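Demonstration count and evaluation on the block board (Flundthorpe Manipulation Forum, Methods section) 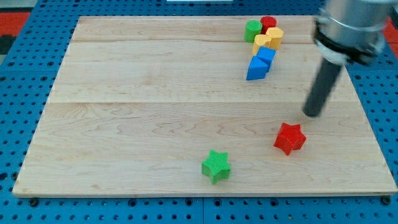 How many demonstrations were used to train the Warik policy?
The final policy was trained on 609 demonstrations, of which 173 were collected after the July revision of the protocol.

dovus_lab
Thank you for the summary. Our group would ask that results for the two protocol versions be reported separately. Pooling them makes the gain over the Fabbri baseline difficult to interpret.

warik_methods
The request is noted. Both subsets used the same board and the same end-effector rod. We consider pooling appropriate, and the evaluation of 300 pushes was held out in full.

tlindqvist_eng
I do not agree. A star and a cylinder respond very differently to contact from a rod tip - a change in starting positions alone could account for the gain. Were the starts redrawn in July?

warik_methods
They were. The earlier starts kept the blocks farther apart.

dovus_lab
Then the split should be published.

warik_methods
We will add a table with both subsets to the report. Our position on the pooled figure is unchanged.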